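Grudero bench group
Minutes of the August meeting, start 2:30 pm

Chair: Ruan Motaung
Minutes: Charoen Khamphan
Main business: whether to take up the Clirnness simulation service once the trial runs out

Ruan welcomed everyone, thanked those who had rearranged their afternoon, and put the bench and rack model up on the big screen so we could all talk about the same thing for once.
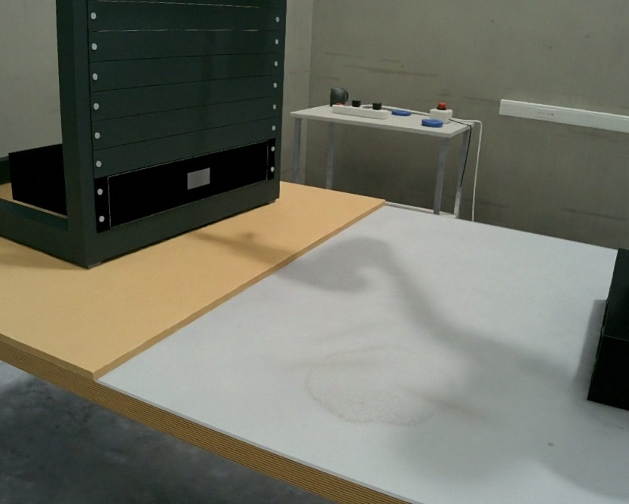
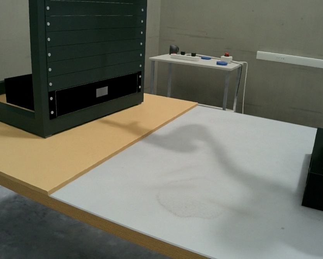
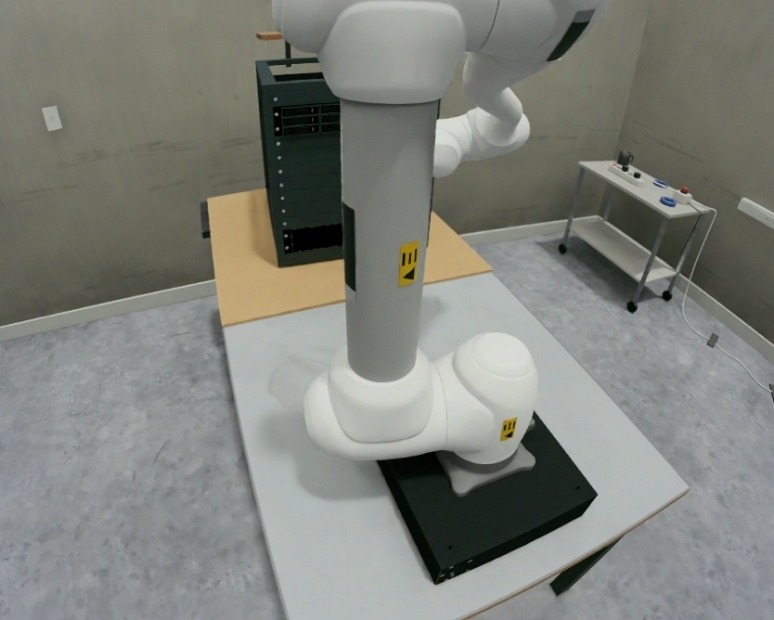 Rack bench model, rendered in Clirnness.

1. Minutes of the last meeting
Accepted, with one correction: the cable order was for the Lapiņa room and should not have been charged to us. Charoen has already been in touch with accounts, who were very nice about it.

2. What the trial has given us
Charoen took us through the trial at a comfortable pace. Flasura, who sell Clirnness, set up the model from our drawings and then left us to it. We ran 1,000 simulated reaches toward the lower part of the rack, changing the light and the arm's starting pose each time. Of those, 234 were stopped by the software for coming too close to the rack posts. Charoen was pleased with that number, as it gives us something to work on before any real panels are at risk.

There was a good long chat about shadows. In the first two views the arm itself is out of view but its shadow runs right across the pale part of the bench, and Ruan felt this was exactly the kind of thing that had been upsetting our detection software. The mark on the pale surface got a kind word as well – a spotless bench would have taught us very little.

On the less happy side, moving an object on the side table means going back to Flasura with a change request, and we would all like to shift the mug and the power strip ourselves. Someone asked whether the red push button on its little white box does anything in the simulation. Charoen didn't know and will ask.

3. Cost and terms
The offer is a 12 month subscription with a one-time setup charge of $1,000. Support is by email, in business hours, and replies during the trial generally came by the next morning. Ruan asked that we get it in writing whether the setup charge covers a second model, as the Lapiņa people would like one of their own room and it would be a shame to pay twice.

There was some discussion of whether we might build the same thing in-house. The general feeling was that we could, and would probably enjoy it very much, and that it would eat the whole winter.

4. Decisions
Agreed to go ahead with Clirnness for one term, provided the written answer on the second model is satisfactory. If it isn't, the matter comes back to the next meeting.
Agreed that no one changes the arm's speed limits in the model without telling Charoen first.

5. Actions
Ruan – write to Flasura about the setup charge and the change requests.
Charoen – ask about the red button; sort the 234 stopped reaches by starting pose and send the list around.
Everyone – send Charoen any lighting conditions you'd like tried, including the late afternoon glare we keep grumbling about.

6. Other business
The meeting room is booked out next month, so we'll gather in the small kitchen instead. Please bring your own chair if you can manage it.

Meeting closed at 4:10 pm.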